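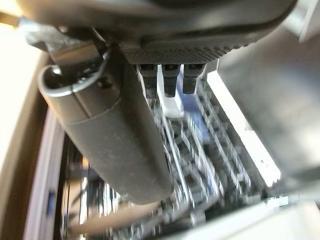
Dark gray housing with textured strip

Nalden Warm Compress Eye Mask

The Nalden mask is a reusable warm compress for dry, tired or irritated eyes. It is also used at home for styes and for crusting along the eyelids, when a doctor or eye care provider has suggested moist heat.

The mask is filled with glass beads and covered in soft cotton on the side that touches the skin. Heat it in the microwave, check it against the inside of your wrist, then rest it over closed eyes for 7 minutes. Most people use it once or twice a day.

Details
Cover: 65 percent cotton, removable, hand wash
Strap: adjustable, hook and loop
Storage pouch included
Contains no latex
Made by Dukoven

Before you use it
Take out contact lenses and remove eye makeup. Do not heat the mask with the strap attached. Let it cool fully between uses. Do not use it after recent eye surgery, over broken skin, or if you have reduced feeling in your face. Stop and call your doctor if you have eye pain, a change in vision or swelling that spreads.

Ordering
Sold singly or in packs of 5. Replacement covers are listed separately under Nastunico Eye Care Accessories. Unopened masks can be returned within the month of purchase.

Page updated July 2022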